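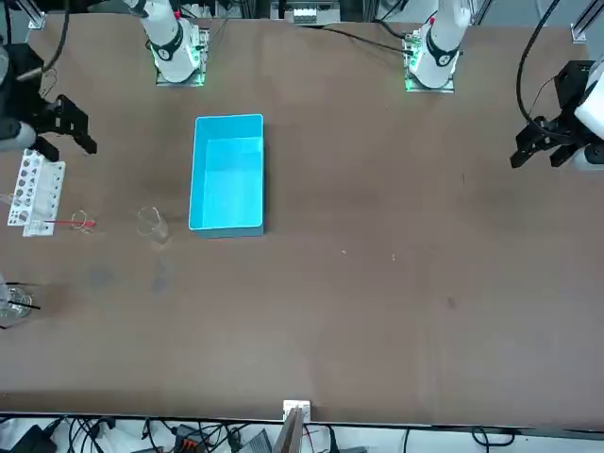

How to Write a Program Note for an Opera

Oct 29, 2020
By Roswitha Koller

A program note is read in the ten minutes before the lights go down, often in poor light and by someone who is also looking for a seat number. Write for that reader. The steps below are the ones I use for the house program at Clorkdale, and they assume a single note of 700 to 900 words.

Step 1. Get the cut list first

Ask the music staff which edition is being used and what has been cut. Do not start from a recording. When Clorkdale staged Mastari in February, the production dropped the second tenor aria and moved the storm chorus to the end of Act 2. A note written from the published score would have sent the audience looking for both.

Step 2. Read the libretto in the original language

Use a working translation next to it if you need one. Mark every line that is repeated, and every line the production team has quoted in rehearsal. Surtitles are shortened, so check them separately.

Step 3. Talk to the director and the dramaturg

Thirty minutes is enough. Ask where and when the staging is set, what the audience will see during the overture, and whether any role has been doubled or split. Take down exact wording for anything you plan to quote, and send the quotes back for approval before layout.

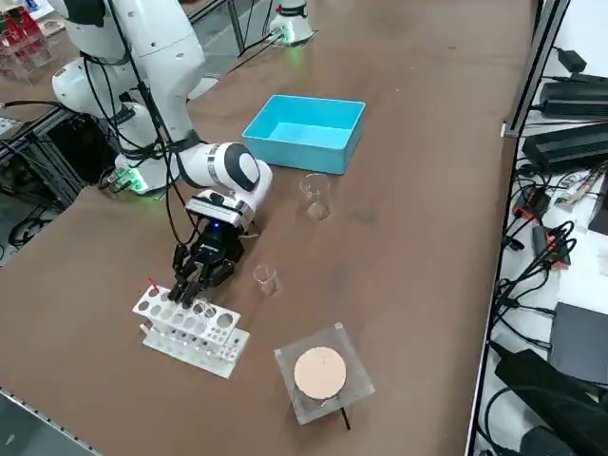 If the two of them disagree on a point, leave it out of the note or give it to the interview page. The note is signed by you and should hold up for a revival with a different cast.

Step 4. Choose one question

Pick a single matter the evening turns on and build the note on it. For Clurkolska, I used the question of who wrote the letter in the first scene. Background on the composer goes in only where it bears on that question.

Step 5. Draft in this order

- Opening: a moment in the score, with act and scene number
- The question
- Source and first performance, one paragraph
- The present staging, one paragraph
- Close: back to the music

Keep the plot out. The synopsis has its own page, and it is usually set in smaller type - check that names are spelled the same way in both.

Step 6. Check facts and credits

Verify dates against a printed source. Give first names on first mention. At Aasen, the house style is surname only after that, with no titles.

Step 7. Deliver

Send the text 13 days before the print date, as an unformatted file. Allow five days for proofs. Captions and credits for stage photographs go in a separate file, numbered to match the layout.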